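Bench book, Flilton kitchen rig. Tuesday, after lunch

Budget form is due back by the end of the week and I have been told, again, that "more fingers" is not a line item. So, working it out here first where the arithmetic can be ugly in private.

Sink work today, as it has been all June. Two arms, one basin, and a consumables budget that was clearly drawn up by someone picturing a dry room.

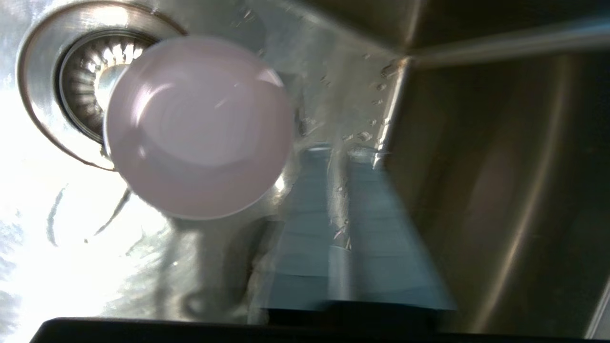
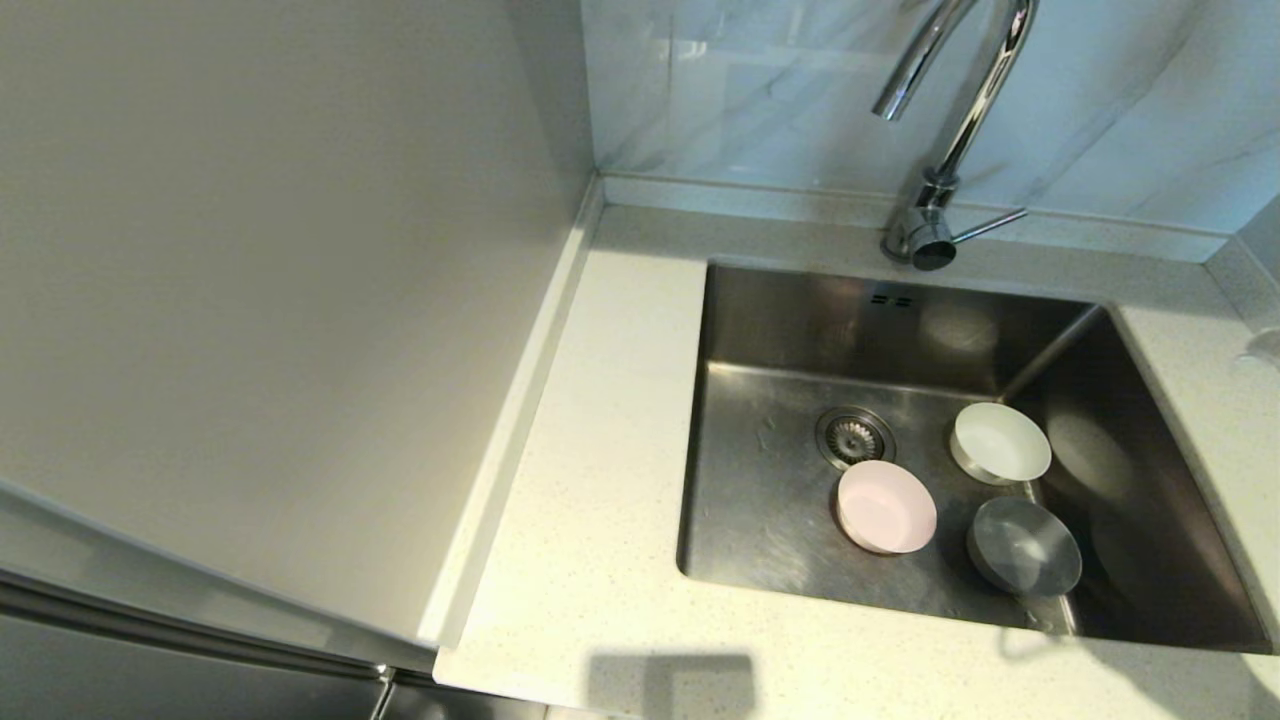
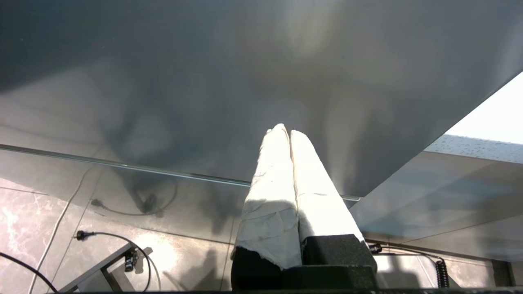

Bendura read the first draft of my list over my shoulder and wanted to know why we were pricing a third gripper when we hadn't costed keeping two going. Annoyingly fair. Bendura also said that any quote without a freight line is a work of fiction, and that I should ring Leiva before putting a number in front of anybody.

Rang Leiva. Finger sets are $283 a pair in the moulded version, colour is whatever's on the shelf, and the lead time is 15 working days if they like you. I asked whether they like us. There was a pause.

Where it stands:

Moulded fingers, three pairs at $283. Comes to $849 before freight. I'd put this in whatever else gets cut.
Sealed wrist housing from Evis, $1,077 each. One, not two. We can swap it between arms and grumble.
Finger wrap. Currently coming out of the stationery cupboard, so on paper it costs nothing, and on paper is where I'd like it to stay. Should have its own line before stationery notices.
Cable trunking and a couple of floor covers. Cheap, dull, overdue. Last year it was struck off as "cosmetic".
Bowls and cups. Op shop. Nearly 19 dollars for the lot last time and I still had to fill in the petty cash form twice.

Things I haven't priced and should: spare wrist camera, splash guard for same, a second power board that lives off the floor. Evis does a camera cover but will only sell it bundled with a mount we already own and don't much care for. Asked if they'd unbundle it. They sent me the brochure for the bundle.

The third gripper goes on the wish page. Bendura's view is that the wish page is never read, and that it should therefore be the most ambitious page in the document. I've added a dishwasher to it.

Freight from Leiva still to be confirmed. If it's silly, drop to two pairs and put the difference into trunking. Don't touch the housing line, as it took two meetings to get that one pencilled in and I haven't the strength for a third.

To do before knock-off: get the Leiva quote in writing, check whether the sealed housing takes the same bolts, move the wrap out of stationery before someone needs to post a parcel.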